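3.2 Block towers

Each of the 55 sessions used plain colored cubes on a wooden tabletop. A tower counted as complete at three cubes, even when the layers were not perfectly aligned. We logged 942 placements and scored the offset between layers – never the color order.

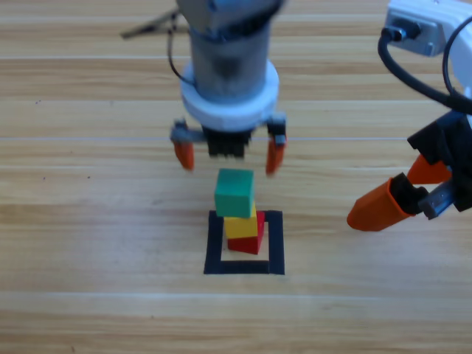
Figure 4. Three-cube tower: red, yellow, green.

Offsets were scored by E. Vincze and checked by E. Szilágyi.

Related articles
Stacking order and lean
The Flodura block set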